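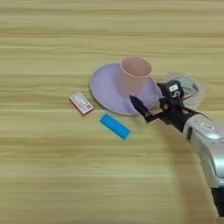

Tabletop arrangement with plate, cup, box and blue block; the hand approaches from the right.

The Rantala Interval

The Director of the Rarnitz Institute has asked that an account of the matter be placed in the general record, in language which may be followed by persons outside the manipulation group. The undersigned was at that time secretary to the group and had no part in the technical work.

The study was commissioned by the firm of Kaser, which wished to know whether a robotic hand could learn to clear a small table from demonstrations alone, without any written instruction as to the order in which things should be taken up. The objects were of the most ordinary kind. There was a lavender plate, a pink cup, a small box with a reddish-brown border and a blue block. The objects were set out afresh before each attempt. The hand was required to take up the cup first, then the plate, and afterwards the box and the block in whichever order it preferred. It was a matter of some discussion whether the word "preferred" could be allowed in the protocol. It was allowed.

The demonstrations were given by Venla Rantala, who had joined the Institute from the instrument workshop at Tikkanen. She wore the sensing glove on her right hand and sat on a high stool to one side of the robot, so that she saw the table very nearly as it did. She gave 223 demonstrations between the end of winter and the month of May. They were recorded, checked and stored by Leidy Valderrama, who was responsible for the method and whose name stands first on the report.

Dr Valderrama noticed the interval when the first trained version was run. The arm came in from the right, as it had been taught to do, and the fingers opened beside the cup. The hand then stopped. It remained where it was for as long as a person might take to draw one breath and let it go, and after that it closed on the cup and lifted it. It did the same on the next attempt, and on the one after.

The first explanation considered was a delay in the control computer. The computer was replaced. The second was a fault in the wrist, and the wrist was taken down and examined by the workshop, who returned it with a note that they had found it in excellent order and had cleaned it. The hand continued to stop before the cup. It did not stop before the plate, or the box, or the block.

Dr Valderrama then did what she later said she ought to have done at the outset, and looked at the demonstrations. The interval was present in them. In every recording she opened, Ms Rantala's hand came to the cup, opened, waited and closed. The system had learned what it had been shown.

Ms Rantala was informed that afternoon. The undersigned was in the room, having come to collect the attendance sheets, and recalls that she looked at the recordings for some time without speaking.

"I did not know I was doing that," she said.

"It is perfectly regular," said Dr Valderrama. "I could set a clock by it."

"Is it a difficulty?"

"It is a difficulty for Kaser. They are paying for speed."

The contract did indeed contain a clause on speed. It was therefore decided that the interval should be removed from the recordings by cutting out the portion in which the fingers were open and at rest. This is a common procedure and no objection was raised to it. Ms Rantala asked whether she should give the demonstrations again, with more attention, and was told that this would not be necessary.

The comparison was made over two series of 50 attempts, with the same objects and the same lighting. The hand trained on the complete recordings failed to clear the table on 14 occasions. The hand trained on the shortened recordings failed on 35. In most of those failures the cup was struck on its side and pushed across the plate, and in several it left the table altogether. Dr Valderrama, who had expected a small improvement, had the second series run again from the beginning by a colleague who had not been told which version was in use. The colleague reported that the robot seemed to be in a temper.

A meeting was called, at which a representative of Kaser was present. He was a courteous man who had travelled a long way and had not been offered lunch. Dr Valderrama set out her view of the result. The arm, she said, carried a certain amount of movement with it when it arrived at the cup – a slight sway, too small to be seen without the instruments. During the interval the sway died away. With the interval removed, the fingers closed while the arm was still moving, and they closed in the wrong place. The wait did useful work, and the demonstrator had supplied it without being asked.

The representative inquired whether the same benefit might be had from a shorter wait, fixed by the engineers. Dr Valderrama replied that this was a reasonable proposal and that it had already been tried. A shorter fixed wait was better than none. It was not as good as the one in the recordings, which varied a little from one attempt to the next according to how quickly the arm had come in.

"And how did she know how long to wait?" he asked.

It was agreed that Ms Rantala should be sent for.

She came in with the glove still on, as it was troublesome to remove, and was given a chair. The question was put to her. She answered that she had been considering it herself over the past weeks, and that she did not believe she had known anything of the kind. Her own arm did not sway. She had never felt the robot's arm sway, as she was not in contact with it.

The chair asked whether she could suggest any other cause.

Ms Rantala said that her father's sight had failed in his later years, and that she had kept house for him in the district of Irkell until she came to Rarnitz. He took his tea at a small table by the window. When she cleared the table she would reach for the cup and wait, with her hand beside it, in case he had not finished. He could hear that she was there. If he wanted the cup he would put out his own hand, and if he did not he would say nothing, and she would take it. The plate did not matter to him, nor did anything else on the table.

"How long did you wait?" said Dr Valderrama.

"Until I was sure. It depended how fast I had come in. If I had hurried, he needed longer to notice me."

The minutes record that there was a silence at this point. The undersigned, who wrote the minutes, did not think it proper to record anything further. The representative of Kaser then asked for the figures to be read out again, and they were read out.

Two positions were taken in the discussion that followed. The first was that the agreement between Ms Rantala's habit and the needs of the arm was a coincidence, and that the report should describe the mechanical benefit and leave the habit out. The second, which was Dr Valderrama's, was that the report should state where the interval had come from, as far as this was known, because another laboratory repeating the work with another demonstrator might not obtain it. A method which depended upon a particular person ought to say so. She added that she could not prove the connection and would not claim to have done so.

The second position was adopted, with the amendment that Ms Rantala's father should not be mentioned. Ms Rantala was asked if this was acceptable to her. She said that he would have disliked being in a report.

The published text accordingly refers, in its section on method, to "a brief stationary phase before first contact, characteristic of the demonstrator and retained in all recordings". Kaser accepted the result and gave up the clause on speed in exchange for a second set of demonstrations, with heavier objects, to be completed in the following year. Ms Rantala gave those also. She had been advised to work exactly as before, and she found this hard now that the matter had been pointed out to her. For the first several mornings her recordings were of no use, the wait being sometimes too long and sometimes missing. Dr Valderrama set them aside and made no remark. She moved the stool closer to the window, where the light was better, and asked Ms Rantala whether the journey in from her lodgings had been pleasant, and what she thought of the town, and they talked in this way while the glove was in use.

By the end of that week the interval had returned. The undersigned had occasion to pass the laboratory in the evening, after both of them had gone down to the canteen, and found the robot still running through its attempts under the supervision of the night technician. The arm came in over the table. The fingers opened beside the cup and waited there, and the technician, who was eating an apple and had not been told anything about it, had stopped chewing.

Contact: The Secretary, Rarnitz Institute | © Rarnitz Institute, all rights reserved | Back to top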